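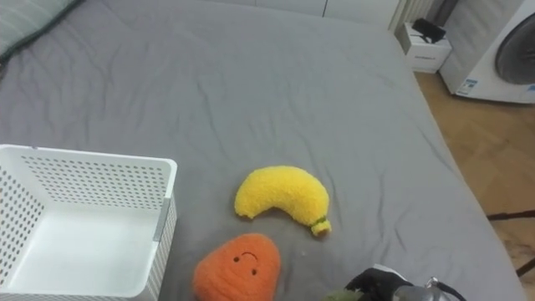 Why do we get sleepy at night?
Your brain has a clock in it, and when the daylight fades, that clock tells your body to get ready for sleep.

It isn't a ticking clock with hands, of course! It's a tiny patch of cells deep in your brain, and it pays attention to the light coming in through your eyes. When evening comes, the clock sends out a message, and your brain starts making something called melatonin (say it mel-a-TOE-nin). Melatonin is a bit like a grown-up walking through the house, switching off the lamps one by one.

There's something else going on too. All day long, while you're running about and doing your maths and arguing over whose turn it is, a sleepy chemical slowly builds up in your brain. The longer you're awake, the more of it there is, and a good night's sleep clears it away again.

What about animals? Plenty of them do it the other way round. Possums and owls snooze through the day and get busy after dark, just when you're looking for your pyjamas.

Written by Glenys Hartley for Planside Kids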